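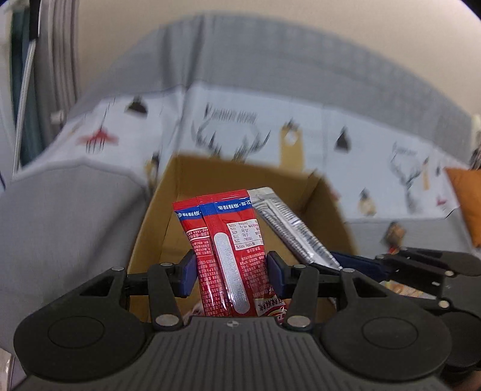 Snack storage is one of those subjects where the advice on offer is mostly an advert for tubs. You have seen the pages. Forty clear boxes with bamboo lids, a label maker, and somebody's cupboard looking like a chemist's window. I have tried a fair bit of it over the years and gone back on most of it. What I use now is an open brown cardboard box with the flaps left on, long narrow packets stood upright with their tops showing, red ones together in a little bundle, and the long foil ones allowed to lean. It cost nothing and I can see what I have got. The rest of this page is what I'd tell a friend who asked, with the bits I don't believe marked as such.

Do you need to decant?

Mostly no. Small sealed packets are already a container. Taking them out of one sealed container and putting them in a worse one is a hobby. Decant rice, flour, oats and anything that came in a big bag you can't close. Leave single-serve snacks alone. You also lose the date and the ingredients the moment you tip things into a jar, and if you have anyone with an allergy in the house that alone should settle it.

I was sent a set of Tiltum tubs two Christmases ago. Very nice. They hold pegs.

Choosing the box

Any carton will do as long as it is clean, dry and a bit shallower than the packets are tall. Too deep and everything sinks and you are back to rummaging. If yours is too deep, fold a second piece of card into a false floor. Don't use a box that has had washing powder or soap in it, even months ago. The smell stays in the card and I'm not convinced it stays out of thin packets either.

People say cardboard brings in insects. It can, if it has been sitting in a damp shed. A carton that came into the house last week and lives on a shelf in a bedroom or kitchen is not going to hatch anything. Swap it when it goes soft at the corners.

Standing things up

Tall thin packets stand well in threes or fours and badly alone. Put the crimped end up. Stagger them slightly so each top shows past the one in front, or you will only ever eat the front one. Pouches that are wide at the bottom and flat at the top will stand by themselves more or less, so use those at the ends of a row to prop up the slim ones.

Some people sort by colour. I thought this was silly and then noticed I was doing it, as my lot all reach for the red packets without reading a word. If half your snacks are printed in a language you don't read, colour is a perfectly good system. Write on the box flap in marker what each one is, once, and you're done.
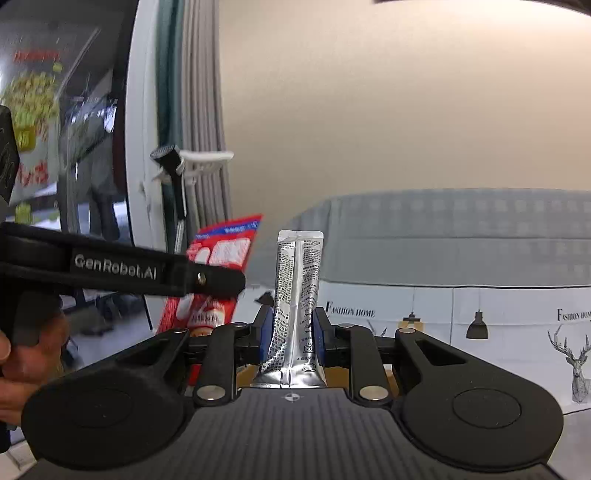 The small print is worth a look before you put anything away, though. Foil pouches tend to have far more text on them than you'd think, and somewhere in it is the date. Mine get turned so that side faces me. It spoils the look. I don't care about the look.

Clips, pegs and heat sealers

Siiri Toom wrote in to say I was wrong about bag clips and that the Gostitz ones had changed her life. I bought a pack. They are clips. They hold a bag shut about as well as a clothes peg and they fall behind the fridge just as easily. For a large foil bag, press the air out, fold the top over twice and peg it. For a small one, finish it.

The hand-held heat sealer I'm even less keen on. Mine was a Flukmont, it ate batteries, and it melted a hole in one bag for every bag it shut. A reader tells me hers works beautifully. Fine.

Where to keep it

Away from the cooker, out of the sun, off the floor. The top of the fridge is popular and I think it's a poor spot, being warm at the back. If the kitchen is tiny, a snack box can live in another room perfectly well. A shelf by the bed is asking for crumbs in the sheets, but you know your own household.

How much to keep

I once worked my way through a cupboard planner from a site called Hodoroagă which wanted a full list of stock, with weights. I got as far as 1218 grams of biscuits and stopped, feeling judged. The rule I keep instead is one box. When it is full I don't buy any more, and when I can see the bottom I do. Bulk packs look cheaper, and sometimes they are, but a box of 42 of anything means eating the last ten out of duty. Work out the price per 200 grams before you believe the sticker.

Next time, the drawer of takeaway sauces, about which I also have views.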